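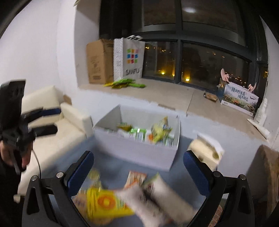

Sorting snack packets with a gripper in each hand, blue pads on the jaws.

Review: the Sokbridge good practice guide for hand-held gripper work
2 out of 5
Posted 2023-01-22 by Soledad Bustos

I bought the guide after Teresa Hayes at Orano told me it had settled a few arguments on her team. It's 184 pages. I'd keep 3 of them.

The section on pace is the best part. It says to slow down when the jaws close and throw out any take where the packages blur. Look at the bundle in the left and right jaws up top and you'll see why I agree. No printing on those three can be read.

After that it gets thin. "Keep a tidy work area" is repeated in every chapter, with no word on what counts as tidy. Does a pile of packets on the window sill break the rule? The guide won't say. Soft wrappers get one paragraph, and cable routing gets a drawing I couldn't follow.

The cover calls it a standard. Whose? I found no test method and no pass mark, and the revision promised for October never reached me. The Cima checklist is shorter and at least gives you boxes to tick. Borrow a copy before you pay for one.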